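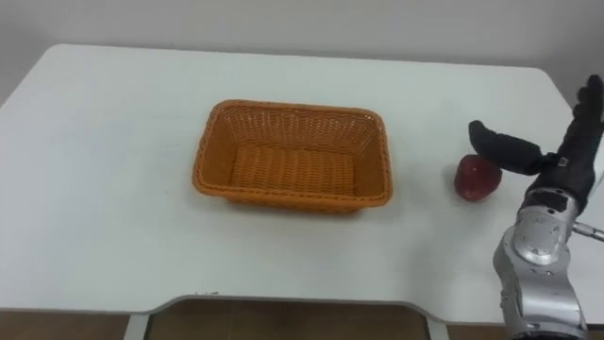 Still life has a reputation as the easy option, mostly among people who have never tried to draw a basket. For week 5 we leave the drapery and the dead pheasants in the cupboard and look at how little a composition needs. An orange woven basket in the middle of a white table and one red apple off to its right will keep you busy for a whole session. The gap of white between them counts as a shape, so draw it as one. Resist the urge to put the apple in the basket. Every year somebody does, and every year I get a drawing of a basket.

Order of work

Block in the table first, rounded corners included. Then the basket as a plain box with flared sides. Leave the weave alone until the box sits flat - a beautifully plaited basket that floats is still a floating basket.

Rim next. It is thicker and a bit darker than the inside walls, and the floor is lighter than either. Squint.

The apple is not a circle. Look for where it goes lumpy, and give it its small dark shadow or it will roll off the page.

Materials

2 pencils (HB and 4B), a putty rubber, A3 cartridge paper at 200 gsm. Tostine sketchbooks are fine. Biro is not, whatever Valeriano Prieto told you in August.

Homework

9 thumbnails, same two objects, moved each time. Matchbox size. Hand in to Enikő Csizmadia by Dec 20, 2019. Eating the apple before the ninth is at your own risk.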